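**Pellora Building Residents' Association**
Minutes, June meeting, 7:00 p.m., laundry room

Present: Stavros Vlachou (chair), Marin Yordanov (minutes), residents of 14 units, one dog.

**1. Last month's minutes**
Approved after the word "shouting" was changed to "discussion."

**2. Shared kitchen, ground floor**
Paint colors came up again. Unit 53 still feels that one light wall and one dark wall is "a choice." Stavros replied that it was a choice, made by vote, and that Unit 53 had voted for it. Motion to repaint failed.
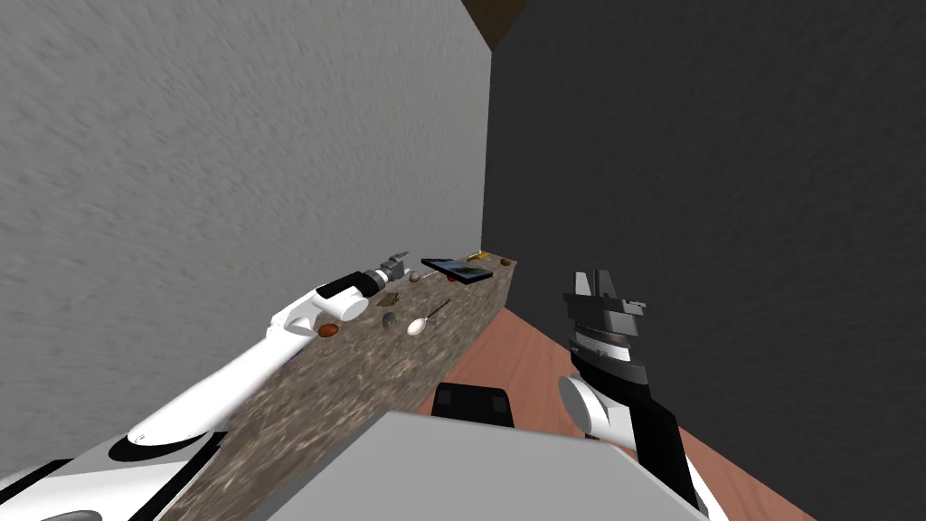
*Kitchen corner, pale gray wall meeting charcoal.*

Cupboard labels will stay. Whoever has been labeling other people's labels is asked to stop.

**3. Bike storage**
Drekham quoted $300 for a new rack. Gonell quoted $64 for a rack that Marin described as "mostly a pole." Long debate on what a rack is. Deferred to July, when both quotes will have expired.

**4. Quiet hours**
Ms. Macapagal asked whether the trombone counts as an instrument or an appliance, as the house rules treat them differently. Referred to Stavros, who owns the trombone.

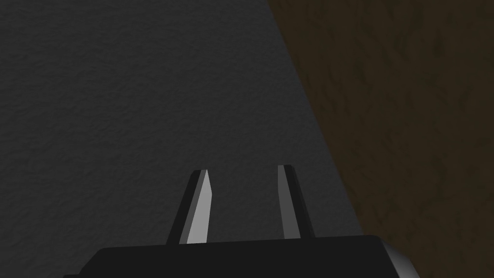
Ms. Macapagal also asked that the rules be reprinted in larger type and posted by the mailboxes. Marin offered to do it on whatever paper is left over from the bake sale. That stock is brown, much like the surface beside the gripper, and black ink on it was judged readable by everyone under fifty. White paper will be bought. Stavros wants a receipt.

**5. Other business**
The dog was thanked for coming.

Adjourned 8:40 p.m., when the dryer finished.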